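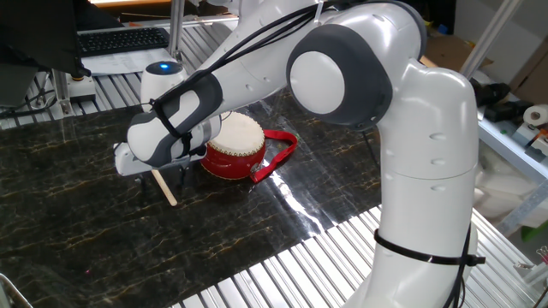
構内ネットワークの設計では、最初に「どの機器を有線でつなぎ、どの機器を無線でつなぐか」を決めます。この順番を間違えると、後の工程で配線図を全部描き直すことになります。無線が便利になった現在でも、有線が残る場所は多くあります。例えば白いロボットアームの上に黒いケーブルが何本も走り、ひじの関節を越えて手首のほうへ下り、手首のところでは黒いバンドで留められています。動く部分のケーブルには曲げのための余裕が必要で、しかも余った長さが邪魔にならないように固定しなければなりません。建物の中の配線にも同じ考え方を使います。扉、可動棚、昇降機のように動くものの近くでは、余長と固定点を先に図面に書いてください。

構内ネットワーク設計 第2部 配布資料
配布日 7/19/18

1. 今日の範囲

前回までは、交換機とスイッチの配置について説明しました。今日は末端の部分、つまりセンサーから中継機(ゲートウェイ)までの区間を扱います。教科書では一つの章の後半に短く書いてあるだけですが、実際の設計で困ることはこの区間に集まっています。電波の届き方、送信の衝突、電池の寿命の順に進みます。暗号と認証については次の部に回します。

題材として、Tonlow倉庫の計画を使います。Tonlowは文書と楽器と絵画を預かる保管倉庫で、床面積は2,772平方メートルです。温度と湿度のセンサーを180台置き、2分ごとに1回、値を送信する計画になっています。中継機の機種はPrullix、値を受け取って保存するソフトウェアはPlenomaです。この二つの名前は、これから何度も出ますので覚えておいてください。

2. 必要な通信量を見積もる

初めに、送信の回数を計算します。180台が2分に1回ずつ送りますから、全体では1分に90回、1秒に平均1.5回の送信になります。1回の送信で運ぶデータは、機器の番号、温度、湿度、電池の電圧、通し番号だけです。合わせても十数バイトで足ります。

学生の皆さんの報告書を読むと、この段階で「データが小さいので問題はない」と書いて終わる人がいます。しかし、低い速度の無線では、データが小さくても送信に時間がかかります。見るべき量はバイト数のほかに、電波を占有している時間です。この時間を送信時間と呼び、この資料ではTと書きます。

Tonlowの計画では、T=50ミリ秒と置きます。この中には、前置きの信号(プリアンブル)の時間も入っています。前置きの信号の長さを忘れる人が多いので、計算するときは必ず内訳を書いてください。

全部の機器が一つのチャネルを使う場合、チャネルの負荷Gは次のようになります。

G = 1.5 × 0.05 = 0.075

つまり、時間の7.5パーセントが送信に使われます。

3. 衝突の計算

センサーは互いに相談しないで、好きな時刻に送信するものとします。この方式を純アロハ方式と言います。ある機器の送信が成功するのは、その送信が始まる前のTの間と、始まった後のTの間に、ほかの機器が送信を始めない場合です。合わせて2Tの間、静かでなければなりません。

送信の開始がポアソン過程に従うと仮定すると、成功の確率は次の式で書けます。

P = exp(−2G)

G=0.075を入れると、P=exp(−0.15)で、0.861になります。100回の送信のうち、14回くらいが失われる計算です。温度のグラフを描くだけなら我慢できるかもしれませんが、警報の目的には使いにくい値です。

次に、チャネルを7本に増やします。各センサーは送信のたびに、7本の中から一つを同じ確率で選びます。1本あたりの負荷は0.075÷7で0.0107になり、成功の確率はexp(−0.0214)で0.979になります。失われる割合は2パーセントくらいまで下がりました。

注意が三つあります。

第一に、この計算では、衝突した二つの信号は両方とも失われると考えています。現実の受信機では、片方が十分に強ければ、その片方だけを受信できることがあります(キャプチャー効果)。ですから、上の値は少し悲観的です。

第二に、ポアソン過程の仮定は、停電の後に壊れます。電源が戻ったとき、外部電源の機器が一斉に起動し、同じ時刻に最初の送信をしようとするからです。2分の周期が正確であればあるほど、その衝突は何回も繰り返されます。対策は簡単で、周期に小さい乱数を加えます。機器の設定では「ジッター」という項目になっています。

第三に、使用する周波数帯の規則によっては、送信の前に電波の有無を確認すること(キャリアセンス)が求められます。その場合、純アロハ方式の式はそのままでは使えません。今日の式は、大きさを見るための式だと考えてください。

4. 電波の届き方

倉庫の中では、見通しの距離だけで中継機の位置を決めてはいけません。金属の棚が並んでいる場合、棚と棚の間の通路は、通路の方向には電波をよく通しますが、横の方向には通しにくくなります。紙も多く集まれば電波を弱めます。特に湿った紙は影響が大きいです。

平面図の上に円を描いて「ここまで届く」と書いた図面を、私は何枚も見ました。その図は空の倉庫では正しいかもしれません。しかし倉庫は、物を入れるために建てるものです。測定は、棚に物が入った状態で行うのが望ましく、それができない場合には、余裕を大きく取ります。この授業では、空の状態の測定値から15デシベルを引いて設計することにします。この15という数字は授業の中の約束です。別の建物に使うときは、根拠を調べ直してください。

測定の記録には、次の項目を書きます。
測定点の番号と床からの高さ
受信電力(最小値と中央値)
送った回数と、受け取った回数
近くの扉が開いているか、閉まっているか
測定した人の立っていた位置

最後の項目を不思議に思うかもしれません。人間の体は水を多く含みますから、アンテナの前に立つと受信電力が変わります。同じ点を二人で測って値が合わないとき、多くの場合は立つ位置が違っています。
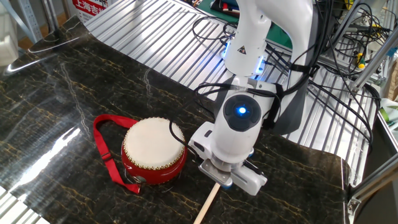 測定点の高さも大切です。センサーを実際に取り付ける高さで測ってください。床の上に機械を置いて測り、本番では天井の近くに付けたために、結果が大きく違ったという報告があります。反対の場合、つまり高いところで測って低いところに付ける場合は、もっと危険です。低い場所には、荷物や台車のような障害物が増えるからです。

5. 電池の寿命

無線のセンサーの多くは電池で動きます。消費電流は、眠っているときの電流と、送信のときの電流に分けて計算します。ここでは眠りの電流を5マイクロアンペア、送信の電流を40ミリアンペア、送信時間を50ミリ秒とします。

2分に1回の送信では、送信による平均電流は次のようになります。

40 mA × 0.05 s ÷ 120 s = 0.0167 mA

眠りの電流を足して、合計は0.0217ミリアンペアです。容量1,000ミリアンペア時の電池なら、計算の上では46,000時間ほど、つまり5年を超えます。

それでは、同じセンサーに10秒に1回送信させるとどうなるでしょうか。送信による平均電流は0.2ミリアンペアになり、合計は0.205ミリアンペアです。同じ電池で約4,900時間、7か月に足りません。毎年何回もはしごを持って電池を交換する作業の費用を、送信の間隔を決める人は知っておく必要があります。

この計算には、自己放電、低い温度での容量の低下、再送信、測定そのものの電流が入っていません。実際の設計書では一つずつ加えます。保管倉庫の中でも、フィルムの部屋のように温度の低い部屋がありますので、電池のデータシートは低温側のグラフを見てください。

6. 中継機を何台置くか

Prullixは、同時に複数のチャネルを受信できる中継機として扱います。Tonlowの広さなら、通信量の面からは1台で足ります。しかし、1台だけにすると、その1台が止まったときに倉庫の全部の値が見えなくなります。したがって、建物の対角の位置に2台を置き、どのセンサーの信号も、できるだけ両方の中継機に届くようにします。

両方に届くと、Plenomaには同じ値が二回入ります。これは故障ではありません。Plenomaの側で、機器の番号と通し番号が同じものを一つにまとめます。ここで通し番号を小さい桁数にしすぎると、番号が一周したときに、新しい値を古い値の重複と判断してしまいます。8ビットの通し番号は256回で一周します。2分間隔なら、8時間半くらいです。重複と判断する時間の幅は、この一周の時間よりも十分に短くしてください。1分で足ります。

中継機の電源は、2台を別々の分電盤から取ります。ネットワークのケーブルも、できれば別の経路にします。2台の中継機を同じスイッチにつないだ図面では、二重にした意味が小さくなります。

7. 停電と記録の穴

センサーの値が届かないとき、Plenomaの画面には線の切れたグラフが出ます。線が切れた原因は、衝突、電池切れ、中継機の停止、サーバーの停止など、いろいろあります。原因を後から調べるためには、次の二つが必要です。

一つは通し番号です。番号が飛んでいれば、センサーは送信したのに届かなかったと推定できます。番号が連続していて時刻だけが空いていれば、センサーが送信しなかった可能性があります。ただし、電池を交換すると番号が0に戻る機種もあります。

もう一つは、中継機が定期的に自分の状態を送ることです。センサーの値が一つも来ない時間に、中継機の状態だけが届いていれば、中継機より先の回線は動いていたと分かります。

なお、切れたグラフを直線でつないで表示する設定がありますが、この授業では使わないでください。保管の記録としては、値がなかったことも記録の一部です。

8. 演習

演習1 Tonlowのセンサーの送信間隔を1分に変えたとき、チャネルが1本の場合と7本の場合について、成功の確率を求めなさい。Tは50ミリ秒のままとします。

演習2 ある部屋で通信が弱く、その部屋のセンサーだけ送信速度を下げて、T=400ミリ秒にしました。このセンサーの送信による平均電流を求めなさい。送信間隔は2分です。また、同じチャネルを使うほかのセンサーに、どのような影響があるかを文章で説明しなさい。

演習3 参考資料のŽukauskas社の仕様書の形式に従って、中継機2台の配置図を1枚描きなさい。電源の経路とネットワークの経路は、線の種類を変えて示すこと。動く設備の近くを通るケーブルには、余長と固定点の位置を書き入れること。

演習4 演習3の図について、1か所だけが故障したときに何が見えなくなるかを、表にまとめなさい。故障の場所は、分電盤、中継機、スイッチ、サーバーとの間の回線とします。

計算の途中の式がない答えは、数字が合っていても半分の点になります。単位も忘れずに書いてください。提出は次の授業の初めに、紙で集めます。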